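Holanda Raises Bread Price for First Time in Years, Town Copes

June 24, 2020

The Prakora bakery in Holanda has raised the price of its plain white roll, an event the town is treating with the gravity usually kept for floods.

Owner Lucimara Barros taped a notice to the door on her way in, went to start the ovens and came back out to find a line of people reading it. The new price took effect at opening. Flour has gone up twice since April, she said, and her supplier in Trokham no longer delivers orders under 100 pounds, which for a shop with one small storeroom means moving the bicycles out.

Customers took it as well as could be expected. Ismael Falcão, who buys six rolls every morning, announced that he would be buying five. He was back before noon for the sixth.

A petition asking Prakora to think again had gathered 24 signatures by closing time, in a town of 2,000. Two of them belong to Edileuza Miranda, who said she signed once for herself and once for her husband – he was asleep but feels strongly.

The nearest competition is in Endari, a half-hour drive each way, where rolls are still sold at the old price and are, by general agreement in Holanda, terrible.

Barros said the sweet buns will stay where they are until the end of summer. She declined to say anything about the cheese bread, and the mood at the counter darkened.

The petition can be signed at the bakery, next to the register.
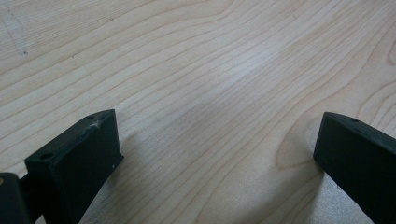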